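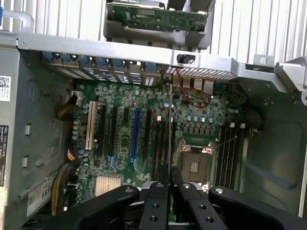

Motherboard with its expansion slots; the slot covers, each with a blue latch tab, sit under the crossbar.

Nenside Evening Classes – Inside the Desktop, Session 2
Notes by Golnar Shirazi

Welcome back, everybody, and thank you for squeezing in around the bench last time! We have 45 minutes for the practical part, so please read this page over a cup of tea before you come.

We start with the expansion slots. A PCI Express x16 slot is the long one, and it is where a graphics card normally goes. The older PCI slots take older cards – sound, modems, that kind of thing – and the two do not mix, however hard you push (please don't push).

Touch bare metal on the chassis before you handle any part, and hold cards by their edges. Blue plastic on a case like ours usually means "this bit is meant to be moved by hand", so look for blue before you reach for a screwdriver.
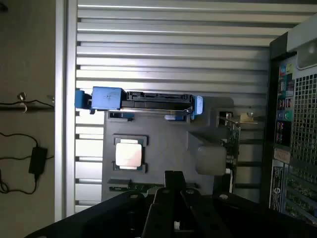
Next comes the processor. Its metal lid is called the heat spreader, and the cooler presses down on it with a thin layer of thermal paste between. Never run a machine with the cooler off, not even for a moment to see if it starts. When the lever goes up the chip should lift straight out, and I do mean straight – the contacts underneath bend if you so much as look at them crossly.

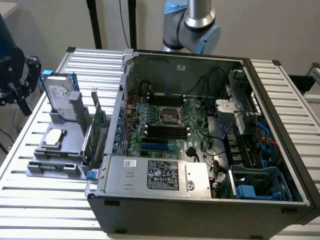
Case on its side, CPU socket empty, with removed parts standing in the gray fixture to the left.

For next time: sketch the board from memory and label the memory slots, the socket and the power supply.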